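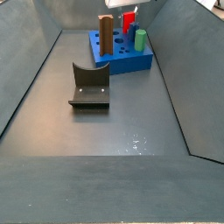 Care Guides > Watches & Bracelets

Section 2: Fitting and Sizing Your Kendero Link Bracelet

Welcome back, and thank you for sticking with us through the unpacking pages. Sizing a bracelet at home is a lovely little job once you have done it the first time, and most people find the second wrist goes much faster than the first. Put the kettle on, find a good lamp, and spread a soft towel over the table so that pins don't roll off into the carpet (they will try!).

You will need the Zatach pin tool that came in the lid of your box, the small brass hammer and a dry cloth. If your bracelet came from the Jodness range, the pins are split at one end, and you'll want to read the note after step 4 before you begin.

1. Fasten the bracelet and slip it on. Let your arm hang for a minute or so, and do this in the evening if you can, when wrists tend to be a touch fuller.

2. Pinch the slack together at the clasp and see how many links meet. That is the number to take out. If it is an odd number, take the extra one from the side nearest the clasp logo.

3. Lay the bracelet on its side in the tool's cradle with the tiny arrows on the inside of the links pointing down.

4. Line up the tip with the pin and turn the handle slowly until the pin pokes out, then draw it free with your fingers. Keep it somewhere safe – an egg cup does nicely.

Note: Jodness pins go back in against the arrows, split end last. A pin put in the wrong way around may feel snug at first and work itself loose by November.

5. Bring the two open ends together, slide the pin in by hand as far as it will go, and give it two light taps with the hammer.

6. Run your thumb along both edges. You shouldn't feel anything sticking out.

CAUTION: Never force a pin. If the handle stops turning, back it off, check the arrows and start again. A bent tip can scratch the gold plating, and scratches of that kind are not covered by the warranty.

CAUTION: Please keep loose pins and spare links away from small children and pets.

Spare links go back in the cloth pouch, and do hang on to them. If one goes astray, a replacement is $49 from the McIver service counter, and they'll want the number stamped inside your clasp to match the finish. Now try the bracelet on again – you should be able to slip a little finger underneath – and turn to the next section for cleaning.

Kendero Customer Care | Contact us | All rights reserved | Back to top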